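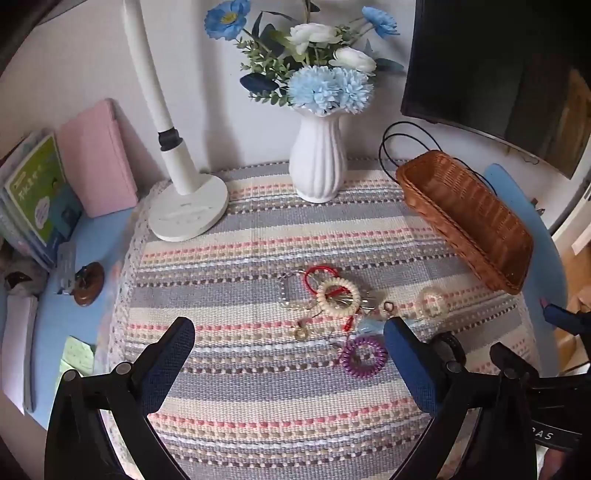 **womomura_k**, 13th January

Grasp selection on thin, tangled parts is where our hand-held demos lose the most quality. The task is sorting small accessories into a basket, one item per grasp, and I've recorded over 300 episodes for it. Stiff things are easy. The coil keyrings are the problem: the purple one sits just above the right pad and can be taken from either side, but the cream one overlaps the red lanyard loop, and a pinch there can bring both. The trained policy closes on the overlap and lifts whatever comes. Do I demonstrate separating them first, or throw out every episode with a double pick?

---

**Gronow**

Keep the double picks if the operator corrects them in the same episode. Drop the rest. A policy that has never seen a recovery has nothing to copy when it ends up with two items.

---

**odby_18**

Disagree. I kept recoveries on a cable job and the arm learned to make the mistake so it could fix it. Record the recoveries separately, starting from the bad state.

---

**Gronow**

That sounds like a ratio problem. What share of your set was recoveries?

---

**odby_18**

Too high, I'll give you that. Still easier to control when they're separate files.

---

**Ermanno Marras**

Has anyone asked about item order? At Umetti we did this by remote control first, and operators took the easy pieces early and left the tangle for last. The policy then rarely saw a tangle with other things near it. We fixed the order by list and the double picks went down.

---

**womomura_k**

No fixed order so far. Same cloth, other moment:

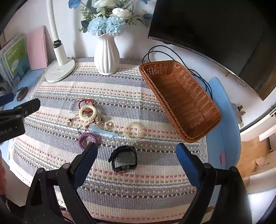

*Smartwatch between the fingers, strap curled into a loop. Basket still empty.*

I tend to go for the watch early, so Ermanno's point applies to me.

---

**odby_18**

Strap or case? Pick one and stick to it. Mixed grasps on the same object gave me an average of the two, and the average held neither.

---

**womomura_k**

Strap. I'll redo 18 episodes with a shuffled list and put the separation moves in their own folder.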